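Fewer clothes, and what I did with the rest

I moved from a two-bedroom flat to a one-bedroom flat in February, and the new place has one wardrobe. It is a narrow one. The old flat had a built-in that ran the length of the bedroom, and over nine years I had filled it without noticing. When the boxes were stacked in the new hallway I couldn't get to the bathroom without turning sideways.

So I spent the better part of a month getting rid of clothes. A few people have asked how it went, mostly Kusum, who is about to do the same thing, so I'm writing it down.

I started with coats because they take up the most room. I owned six and wore two. One of the others was a wool overcoat I bought for a wedding and had cleaned twice without wearing it in between. I sold that through Dustov, the second-hand shop near the station. They take a third of the price and you wait for the money, but they do the photographs and deal with the buyers. The other three went to the hospice shop on the same afternoon. They filled in the Gift Aid form for me and it took five minutes.

Shirts were slower. I had read the advice about turning all the hangers round and seeing which ones you've used after a year, but I didn't have a year. What I did was put everything on the bed, pick out what I would want if I were going away for two weeks, and hang that up first. Then I looked at what was left and had to make a case for each thing. Most of it I couldn't make a case for. Several shirts had collars that had gone at the fold, and I'd been keeping them for decorating, although I have decorated one room in my adult life.

Trousers I mostly kept. I don't own many and they're a nuisance to buy.

Then there was the drawer. Everyone has the drawer. Mine was deep and it stuck, so for years I had been taking things from the top layer and putting clean things back on the top layer, and the bottom had not been seen since I moved in. I tipped it out on the floor and sorted it with the radio on.
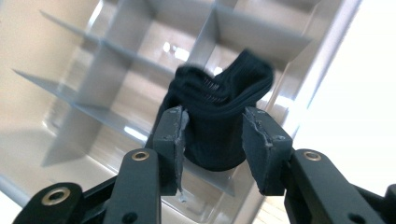
Kamran said I should throw the lot away and buy 20 pairs of the same thing, which is what he does. I can see the sense in it. But a lot of what was in there was perfectly good, and I don't like putting good clothes in the bin. I kept what matched and had no holes. Thin heels went in a bag for textile recycling, along with the decorating shirts.

The recycling took some working out. The council used to collect textiles at the kerb and has stopped. There is a bank at the supermarket, but it was full both times I went, with bags left beside it in the rain. In the end I found that the tip takes them in a separate container at the far end, past the garden waste. You have to book a slot. If you don't have a car, Izzati tells me the church hall on Prallia Road takes rags on the first weekend of the month and sells them by weight, though I haven't tried it.

I also mended a few things, which I hadn't planned to do. I can sew on a button and that's the limit of it. There is a woman in the market who does alterations, and she replaced a zip and took up two pairs of trousers that I had been treading on for years. It cost less than I expected and I should have done it long ago.

As for storage, I bought one thing, a set of shallow boxes that slide under the bed. Jumpers go in there from May. I put a bar of cedar in each one after losing a good cardigan to moths in the old place. You have to sand the cedar lightly every few months or it stops smelling of anything.

The wardrobe door now shuts. I can see everything I own when I open it, and getting dressed in the morning is quicker. I do miss one of the coats, a green one, and I walked past the hospice shop last week to see if it was still there. It had gone.

Next is the kitchen, which has four cupboards, and I own three colanders.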